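The Arm Called Lobo

Bethel Mersha had the night shift alone that Saturday, and the arm at Nutilero had stopped again with the same fault. Joint four, following error. She wrote it in the book under the other lines that said joint four, following error, and then she put down the pen and looked through the window of the cell.

The others called the arm Lobo. It was older than all the machines in the hall, and its work was simple: it took small blocks from the belt and put them in baskets, by colour. It did this well until about two in the morning, and then it became slow in the elbow and the wrist, and after that it stopped.

She locked the switch, hung her tag on it and went inside. The air smelled of warm grease. She put her palm on the cover of the wrist and kept it there, as Fereshteh Hosseinzadeh had taught her in her first month.

"You can read the temperature on the screen," Bethel had said then.

"Yes," said Fereshteh. "And after you have read it, put your hand."

Fereshteh had looked after the arm for 13 years, and in May she had gone to live with her sister on the coast. She left behind a tin box with her tools and a grey notebook. Half of the notebook was in Persian. The rest was in an English which Bethel understood better than the manual, maybe for the reason that both of them had learned it late.

On page 39 there was a drawing of the wrist. Beside it Fereshteh had written: Before you change the motor, look at the cable. Before you change the cable, look how it lies.

The day shift had already changed the motor, in the week before. The new one was from Carnier and it had cost so much that the manager came down to see it fitted. For two nights the arm ran without a stop, and everyone was pleased.

Bethel took off the four screws and put them in the lid of the tin. Under the cover the cable looked good. It was clean, with no cut in it. She held the lamp in her teeth and bent the wrist slowly by hand, with the brake released, first down and then to the side. At the end of the movement the cable became tight like a string. It pulled against the edge of the bracket, and when she touched the plug with one finger it moved a little in its seat.

Somebody had put the clamp back one hole too far.

She sat on the floor of the cell for a while. It was such a small thing, one hole. She thought about the motor in its new paint and about the manager, who had shaken hands with all the day people.

She moved the clamp, gave the cable a loose bend as in the drawing, and pushed the plug until it clicked. Then she closed the cover, came out, took her tag from the switch and started the zero routine. The arm lifted itself and turned, and went to its marks one after another. The screen asked her to confirm and she confirmed. Then she ran the test program – the slow one, 112 picks, with no belt – and stood with her arms folded to watch the error value for joint four. Fereshteh used to say that the first ten picks are only politeness.

At pick 105 the telephone rang. It was Gonico, the night driver, who wanted to know if he should wait for the pallets or go home.

"Wait," said Bethel.

"Is it repaired?"

"I don't know yet. Wait."

The last seven picks went by. The value stayed low. She let the program run once more, and only then she opened the book and wrote: Clamp at wrist was in wrong hole, cable too short in the bend. Moved. Tested two times. She thought of adding a line about the motor, and did not.

When the belt was running again she took the grey notebook and turned to the first empty page. She was not sure that she had the right to write in it. She drew the bracket, with its three holes, and made a circle around the middle one. Her drawing was not so good as the others. Under it she put her name, and under her name, in small letters – cable checked by hand.

Then she went down to tell Gonico he could bring the truck to the door. 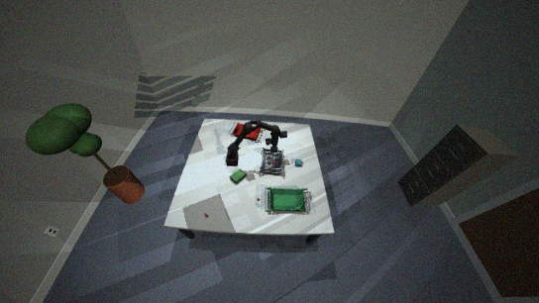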